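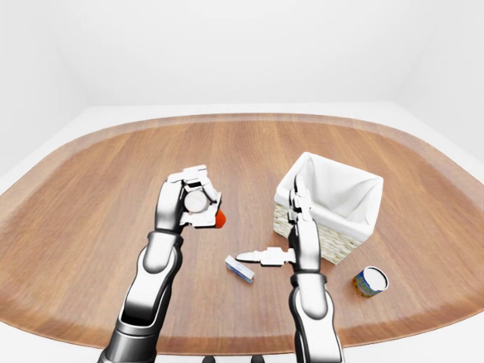 A wooden tabletop with a raised rim: does it want feeding?

Does your table need feeding?

There is a word that crops up on every tin, bottle and tub in the furniture care aisle, and the word is "nourish". Wood, we are told, gets thirsty. It dries out and cries for help, and for £30 a bottle you can give it a drink.

I have been suspicious of this for years, mostly because a table is dead. The tree it came from did its drinking some time ago. But I have also been giving my own table a drink every October since I moved in, as my mother did with hers, so I can't claim to be above it. This autumn I decided to stop and ask a few people first.

The thing that set me off was a leaflet for Trodik Restoring Cream, which came through the door with the pizza menus. Trodik says it "replaces the natural oils lost through daily living". I rang the number on the back and asked which oils, and lost to where. The man was very polite. He said he'd send me some information, and what he sent me was the leaflet.

So I went to see Aurelia Stanciu, who has been repairing furniture behind the old dairy for longer than I've lived here. She laughed at "natural oils". Most of the woods people eat their dinner off never had much oil in them, she told me, and a few of the tropical ones that do are hardly going to run short. What people see when a table looks dry is nearly always the finish wearing thin or getting scuffed, so that the light scatters and the top goes dull. Wipe something greasy on and the scratches fill, the colour deepens and everybody is pleased. Then it wears off, the table looks "thirsty" again, and you buy another bottle.

"It's lipstick," she said. "Nothing wrong with lipstick."

That would be a good place to leave it, except that she then told me she oils her own kitchen table. I thought I'd caught her out. I hadn't, or only a bit. Hers has an oil finish, meaning that the oil soaked in and hardened and is the only thing between the wood and the gravy. When that gets patchy you put more on. If your table has been varnished or lacquered, which takes in most of what the shops have sold for a long time, oil has nowhere to go. It sits on top collecting crumbs.

So the question I should have been asking all along was what's on my table already, and I had no idea. I suspect many of you don't know either. Aurelia's test is to put a drop of water somewhere that doesn't show and go and make a cup of tea. If the drop is still standing up in a bead when you come back, the surface is sealed and can be left alone. If the wood has gone dark under it, the water is getting in and you may have a job on your hands. It isn't a perfect test (a well-waxed table will fool you for a while) but it is free, and the leaflet doesn't mention it.

Mine beaded. I have been oiling a varnished table every October for no reason whatever.

The other claim I wanted to look at was cracking. Feed the wood or it will split, say the labels, and there is usually a picture of a horrible split to help you along. Splits do happen. They come from the air in the room going from damp to very dry, usually when the heating goes on, so that the wood shrinks and has to give somewhere. A smear of cream on the top doesn't stop that. A proper coat of varnish slows it down and so does moving the table away from the radiator, which I notice is another thing you can't buy in a bottle.

I put this to Trí Võ, who runs the homeware floor at Enico, and he took it better than I would have done. He said customers ask for something to put on the table and if he tells them "nothing" they think he can't be bothered. He does tell them, he says, but they buy it anyway. He also pointed out that some of the creams have a cleaner in them and that a good half of the improvement is simply that someone has wiped the table properly for once. I'd believe that. I went home and washed mine with a barely damp cloth and a spot of washing-up liquid, dried it, and it looked as good as it ever has after an hour with the bottle.

Is there anything to be said on the other side? A little. Wax on an old polished piece does give it a softer look than anything else, and it takes the small scratches that would otherwise go into the finish below. If you like the smell and you like the rubbing, carry on. My quarrel is with the fear. A reader wrote to me last winter that she'd spent £200 in all on creams and revivers for a table she bought for £300, and she was worried she hadn't done enough. Somebody frightened her into that.

I'd be careful of silicone too. Plenty of spray polishes have it in, it gives a lovely slippery shine, and Aurelia says it's the thing she dreads most. It gets into every small crack, and if the table ever needs refinishing the new coat will pull away from it in little craters. She can work round it but she charges for the trouble. Whether the tin tells you it contains silicone is a matter of luck. The Stotuvov spray under my sink says only "advanced shine technology", and I've no idea what that is. It's now used on a squeaky door.

One more warning, and here I'm on the side of the labels for once. If you do use a drying oil such as linseed, don't screw up the rag and drop it in the bin. Rags like that can heat up by themselves and catch fire. Spread them out flat outdoors until they have gone stiff – the instructions are usually in the smallest print on the tin, well below the bit about nourishing.

As for me, I have most of a bottle left and I'm giving it to anyone with an oil-finished table who wants it. First to write in by Thursday. Do the water drop first.

300 shares | Join the discussion

Comments

Ffion Parry
My gran used cold tea on hers. I suppose that's just wiping it as well? Don't tell her.

Marisol Castaño
Bit hard on wax, I thought. I've waxed my sideboard twice a year since I got it and there isn't a mark on it. Maybe it would have been fine anyway, but I'm not going to stop to find out.

Thu Quan
Did the drop test and it went dark in 2 minutes. Is that bad? It's the end where the kids do their painting, so it gets scrubbed a lot. Would like the bottle please if it's still going.

Ffion Parry
@Thu Quan mine did that at one end and beaded at the other. I'd try a few spots before you put oil on the whole thing.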